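Search posts
Search this thread
Home Explore Lists Saved Sign in

OK so a bunch of you asked how I finally learned to sleep through the night again after three years of being wide awake at 3 a.m., and I keep answering in bits and pieces in the replies, so I'm putting it all in one thread. Grab a snack, I ramble.

Quick warning first: I'm not a doctor! I write employee handbooks for a living. If you snore like a tractor or wake up gasping, please go see a real person with a real degree.

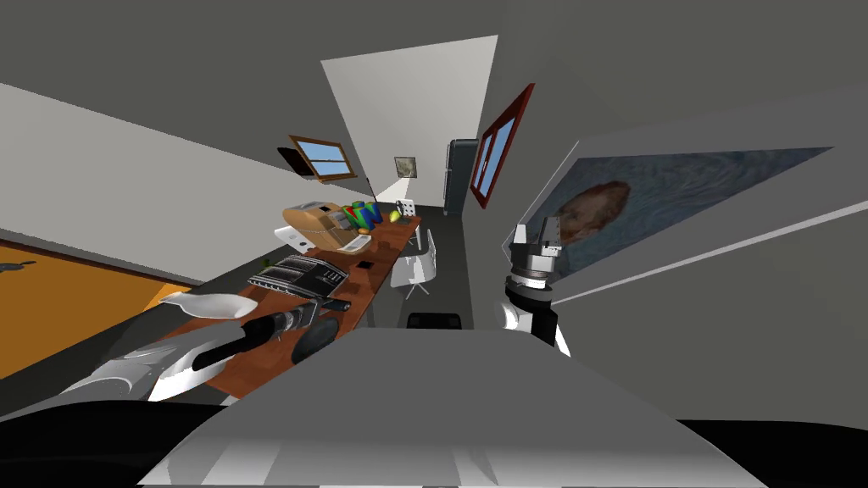
Jessie Gillies
Handbook writer at Lennox, reformed night owl
05/08/2026

So. The 3 a.m. thing. I'd fall asleep no problem, like a rock, and then boom, eyes open, brain going over an email I sent in September with a typo in the subject line. Every single night. I started to hate my own bedroom, which is a sad thing to say about a room with such nice curtains.

The first thing I tried was buying stuff, obviously. I bought the Wellora pillow. I bought the Wellora OTHER pillow. I spent $400 on a weighted blanket and a sunrise lamp and was still awake at 3, only now I was hot and there was a lamp.

(The lamp is great for reading, to be fair to the lamp.)

Then my sister-in-law Catriona, who works nights at a hospital and sleeps like a baby at noon, asked me what time I got up. And I said well, it depends how badly I slept. And she made a face at me over her soup.

Her whole pitch: pick a wake-up time and stick to it, bad night or not, weekend or not. Don't mess with bedtime yet. Just get up.

I picked 6:30. I hated it so much. The first Saturday I sat on the kitchen floor in my robe and ate dry cereal out of the box and texted Catriona some words I won't repeat on here.

But by the second week I was truly sleepy at night, the heavy kind where you read the same paragraph over and over. I'd forgotten what that felt like! I'd been going to bed at 9:15 to "catch up" and then lying there like a plank for hours.

Which brings me to part two, going to bed LATER. Sounds backwards, I know. I pushed it to 11. My husband thought I'd lost it. I spent those extra evening hours on the couch under a lamp (that lamp!) with a jigsaw puzzle of a harbor that is almost entirely sky.

And if I did wake up at 3, the rule was I couldn't lie there and stew. Up, out of the room, something dull in low light until I felt sleepy again. I got through a lot of sky that month.

Also I turned the clock around. I can't tell you how much of my problem was doing math. "If I fall asleep right now I'll get 2 more hours." Stop doing the math, you guys.
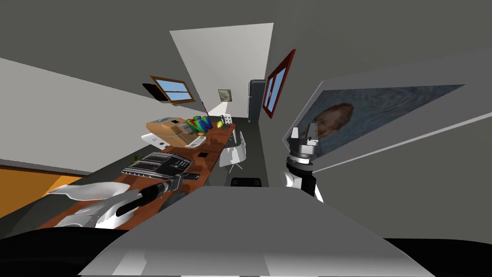
Coffee, ugh, OK. I held out on this one as long as I could. I was having a cup at four in the afternoon and telling everyone it didn't affect me. Kibet Koech bet me lunch I couldn't stop at noon for two weeks. I stopped at noon. I slept better. I also got lunch, so really I came out ahead twice.

Things that did nothing for me, your mileage may vary: cherry juice, socks in bed, the whale sounds, the app with the man who whispers about trains. My friend Cameron swears by the train man. We don't discuss it.

Someone in the replies asked about naps. I gave them up for the first month and now I'll take a short one on a Sunday if it's before lunch. Anything after that and I pay for it.

Where I'm at now: I still wake up some nights. Last week I was up twice, once for a thunderstorm and once for no reason at all. The difference is I roll over and don't make a whole event of it.

Ming-te, I saw your question about shift work and I have no clue, but I'll ask Catriona when she's awake and post what she says under this one.

More from Jessie Gillies
A ranking of every chair I have tried to nap in
Why I quit the snooze button (and the week I went back)
That harbor puzzle: an update, with complaints
Soup for people who are tired
My review of the Wellora pillow, both of them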